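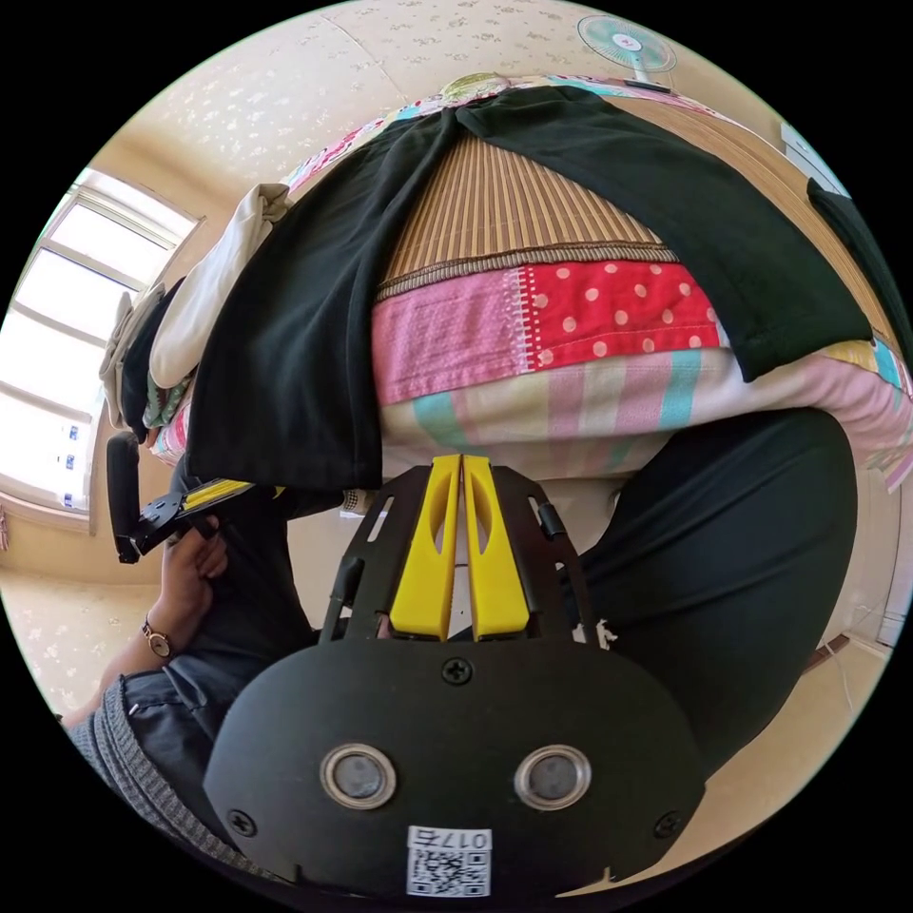

Page last changed: Tuesday, 16:28

Filed under: Bench notes > Finishing > Shellac and oils

Print this page | E-mail this page

November, and the workshop is cold enough in the mornings that I have gone back to keeping the shellac flakes indoors with me overnight, like a hot water bottle. I meant to write this up last week while it was fresh and then the Bastos order came in (two dining chairs and the little writing box with the broken hinge) and everything else slid down the list, as it does.

So, the writing box. The lid had gone cloudy all down one side, and my first thought was damp under the old polish. Reinaldo thought so too when he looked in, and he suggested leaving it well alone until the wood had had time to settle in the warm room. I gave it 16 days on the shelf above the sharpening bench, turned over now and then when I remembered, and the bloom had faded a good deal by the end, though there is still a patch near the lock that I don't care for.

I tried the new Pramport flakes on an offcut of walnut first. They took longer to dissolve than the old lot, and I had to strain the jar through a bit of stocking, but the colour is lovely, a proper warm honey, and it went on without dragging. A second jar, mixed thinner, went on better still! I'd use the thin one for everything from now on and simply do more coats, even though it means more evenings with the rubber in my hand and the radio for company.

A few things for whoever picks this up while I'm away:

The rubber for the box is in the screw-top jar marked W, please keep the lid tight. The one marked C is for the chairs and has a little stain in it, so don't mix them up (I did, once, and spent a very long afternoon putting it right).

Last rub down on the chairs was with 3000 grit, very lightly, with a drop of oil. I think that was a touch too fine, as the next coat seemed to sit on top and sulk. Sebastião says he stops well before that and I shall probably listen to him this time.

The hinge is still soaking in the tin. One screw has no slot left to speak of, and I'd rather have a patient go at it myself than see it drilled out.

Still to do: the patch by the lock, the inside of the lid, new baize if the green from Wudik ever arrives. I rang them on Tuesday just after 2 and was told it was on its way, very kindly, by somebody who didn't sound at all sure.

2 comments | 28 shares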